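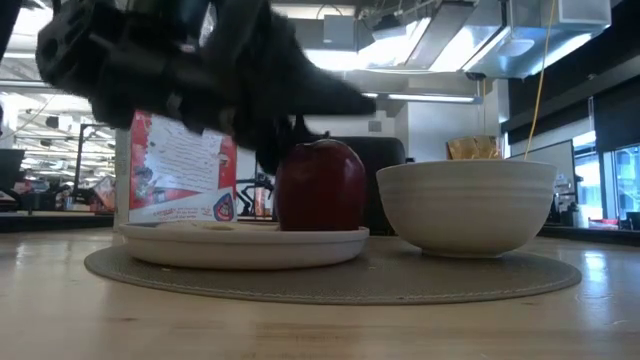

Unit 2: The Table After Breakfast

Household Practice, course 1462
Lamska Adult Evening School, Room 21
Notes by Loredana Carbone. Bring these on Tuesday. I have stopped printing spares.

Last week we did drawers, and several of you went home and emptied one. I'm told two of those are still on the bed. Finish them before you start on this.

The subject tonight is the kitchen table, which in most homes is a shelf that people sometimes eat at. We'll work on the small version of the problem: one place mat, a few dishes, some fruit, and whatever else has come to rest there.

Terms we use in class

Stays: anything that lives on the table between meals. Be stingy. A mat may stay. A fruit dish may stay if there is fruit in it and someone intends to eat it.

Passes through: plates, bowls, cups, the cereal, the mail. These have a home somewhere else, and the home is usually full, and that is Unit 3.

Squatters: things with no home at all. Batteries. The one key. A coupon from Pagano for a sofa you already bought.

The mat

A round mat looks friendly and holds less than you'd think. Put a plate and a deep bowl side by side on one and you've used up the width, so the cup goes on the bare wood. Fine. The mat is there for one person's dishes. If you find yourself buying a bigger mat so that more things can be on it, please see me at the break.

An apple on a plate is a meal somebody hasn't started. I count it as passing through. The same apple in the fruit bin counts as a stay, and the apple doesn't care either way. You are allowed to decide, but decide - I have seen one piece of fruit travel from plate to bowl to counter to plate for most of a week, getting softer and better traveled.

Order of clearing

1. Food first. Back in its box, its bin or a person.
2. Cups next. They're tall and light and your sleeve knows it.
3. Plates and bowls, to the sink side. Stack the bowl on the plate if the plate is wider. Never the other way around, as Italo will demonstrate if asked.
4. Paper, all of it, in one pile, squared up.
5. Wipe. Under the mat too.
6. Only now do you get to have opinions about the squatters.

People like to begin with step 6. It feels like progress and it takes all evening, and at the end the bowl still has milk in it.
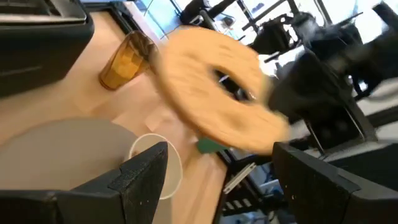 Cups are where households give themselves away. Ask how many live in the cupboard and you'll get a confident number; go look and there are more, plus the one from the bathroom. For a daily table I prefer plastic to glass, and I know how that sounds. The faceted amber kind, like the one near the gray round, lets you see from across the room whether there's something in it, and it doesn't have to match anything because it has never matched anything. My mother's were from Fondar and survived four moves and my brother. Keep one per person out. The rest go up high where they can be decorative in the dark.

Bowls deserve a word too. A bowl left on the table collects. First a twist tie, then a receipt, then you own a bowl of twist ties and receipts and have to buy another for soup. Put it away.

The bin with a handle

I'm in favor of one plain white bin per table, tall sides, with a slot at the end for your fingers. You can lift it, carry it off and wipe beneath it, and this can't be said of the wire pedestal thing your aunt gave you. One apple in it is enough to establish that it's for fruit. Once the first battery goes in, it's for batteries, and no label will bring it back.

Paper

Leaflets are the worst offenders. They're thin, they fan out, they slide under the mat and come up again in August. Handle each one once: read, file, or recycle. "I might want that" isn't one of the choices. If you keep a few, keep them upright in something. Lying on the wood they will spread, and the red ones seem to spread the fastest.
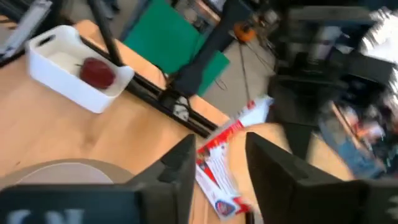

Jadwiga Domański objects that paper should come before cups, because a wet cup set down on a leaflet ruins both the leaflet and the person who was saving it. She raised this twice last term. I've thought about it and I still put cups first, though I concede that if your cups sweat you may swap steps 2 and 4 and say it was her idea.

For next time

Clear your own table once a day in the order given. Write down what came back by the following morning, and who you suspect. Don't buy anything. If you must, the Ultard catalog is at the front desk, chained.

Comments

Mirko Palumbo: What about salt? You list nothing about salt. Is it a stay or does it pass through? My wife and I aren't speaking.

Loredana Carbone: Stay. Pepper too. Call her.

Evaristo Valentini: Did the six steps in the right order. Found the key. It doesn't open anything.

Italo Greco: It was ONE plate and it was already chipped.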